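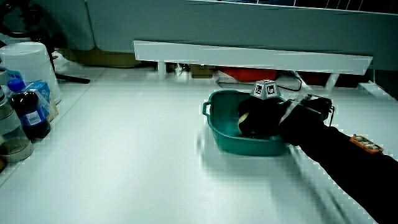 Photo : Baltasar Villanueva / portes ouvertes Lanstead

Sujet : Portes ouvertes Lanstead, vos retours ?

gavus35
Posté le 26 novembre 2024
Rentré hier soir, je fais vite. Stand manipulation au fond du hall, la pince noire tenue à la main, avec le cube à tags dessus. Sur la photo elle est dans la bassine, avec un truc rond et pâle, fruit ou balle, j'ai pas demandé. 35 minutes de queue pour 10 de démo. Bien quand même.

mimi_soude
Mouais. C'est quelqu'un qui tient la pince. Où est le robot ??

gavus35
Le bras était à l'autre stand, chez Cekton. Là ils montraient la prise d'objets, les gestes servent aprés à l'apprentissage.

Quinlan
Pas d'accord avec mimi, c'était le plus intéressant de la visite. Le bras Cekton j'avais déjà vu en octobre, même programme, mêmes pièces.

mimi_soude
Chacun ses gouts. Pour nous en atelier, une bassine et un truc rond ça prouve rien. Je veux voir ça sur des pièces grasses.

Quinlan
Là oui, je te suis. J'ai posé la question, réponse floue.

gavus35
Quelqu'un a noté la ref de la carte orange sur la manche ? J'ai zappé.

Quinlan
Non. Demande à Baltasar, il est resté pour les 2 passages.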